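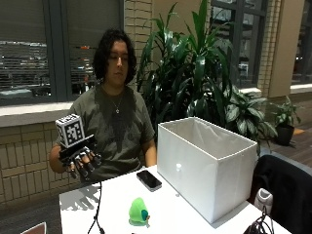

A sensor glove with its marker cube, worn at the table. The cube gives the position of the hand.

Hands before arms
Dorian Pichon, 11/28/23

Most arguments about robot learning are about models. I think more of them should be about how the examples are gathered.

At Nondmont we spent a long time teaching by remote control. The operator drove the arm, the arm moved the object, and we kept the recording. It works, but it is slow, and people drive an arm in a way they would never use their own hands. They stop before every grasp. A policy trained on that learns to stop as well.

In August Timothée Aubert moved our tidying tasks over to the glove. The finger joints are read directly and the printed codes on the cube tell a fixed camera where the hand is. We collected 700 demonstrations in 4 days, on ordinary tables with ordinary clutter. With the arm, a good day gave us 80.

The usual objection is that a human hand is not a gripper, and the motion has to be converted afterwards. That is true. Three of our tasks did not survive the conversion, all of them ones where the thumb does most of the work. The cube also has to stay in view of the camera, so reaching deep into a box loses the track.

I still think the trade is a good one. Bad conversions can be found and thrown out later. Hesitation in the recording stays there, and no amount of filtering on our Dallel set has removed it. Groups with a fixed budget should spend it on gloves first and on a second arm when the first one is busy all day.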